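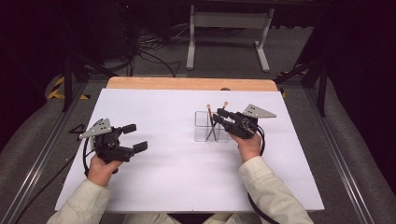

Diapositiva 1. Toma de datos con pinzas de mano sobre tablero blanco.

Notas para la ponencia – Aprender a insertar objetos delgados a partir de demostraciones con pinzas de mano
Proyecto Clasport, Instituto Widmont

Buenos días. En nombre del grupo de manipulación del Instituto Widmont, agradezco a la organización la oportunidad de presentar los resultados del proyecto Clasport. La exposición se centra en una sola tarea: sacar y colocar objetos delgados en un recipiente transparente de boca abierta.

(Mantener la diapositiva 1 mientras se explica el montaje.)

En las demostraciones, la persona sostiene una pinza en cada mano y trabaja sentada ante la mesa. No se teleopera ningún brazo. El operador siente directamente el contacto a través de la herramienta y corrige la trayectoria con naturalidad, y eso es lo que deseamos que quede recogido en los datos.

El conjunto consta de 1,000 demostraciones, obtenidas por siete operadores. Cada uno recibió la misma instrucción verbal, sin indicación alguna sobre qué mano debía emplear primero. Esta decisión se discutió con el equipo de Dristaden, que prefería un protocolo fijo. La diapositiva 4 recoge los dos criterios.

(Pausa. Pasar a la diapositiva 2.)

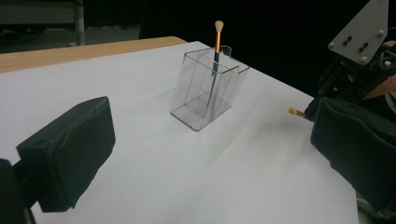

Última modificación de esta página: 7 de junio

Diapositiva 2. Punto de vista de la pinza. Desde la herramienta, las almohadillas negras ocupan buena parte del campo visual y el recipiente queda más atrás. Conviene señalar al público lo poco que ofrece el plástico transparente: las aristas se reducen a líneas grises tenues sobre una superficie también clara. La punta redondeada del palillo, junto a la almohadilla derecha, se distingue bastante mejor que las paredes del portalápices.

De ahí parte nuestra hipótesis de trabajo. La política debería apoyarse en la relación entre la punta del objeto y el borde de la abertura, y conceder menos peso a la silueta completa del recipiente.

Diapositiva 3. Método. Se entrenaron cinco variantes de la política con los mismos datos. La variante de referencia utiliza solo la vista de la pinza; las restantes incorporan la vista desde la cabeza, con distintas resoluciones y retardos. La sincronización se realizó con el módulo Moodley, versión de mayo.

Diapositiva 4. Resultado principal. La combinación de ambas vistas redujo los choques contra el borde del recipiente. La mejora se concentra en el tramo final de la inserción; en la aproximación, las diferencias son pequeñas y no las consideramos concluyentes.

(Si se pregunta por otros materiales: no se han ensayado recipientes opacos en esta fase.)

Diapositiva 5. Limitaciones. Todas las sesiones se llevaron a cabo en un mismo puesto, con fondo oscuro e iluminación constante. El traslado a otro entorno está previsto con Dristaden, pendiente de la firma del convenio.

(Ceder la palabra a la presidencia de la sesión para el turno de preguntas.)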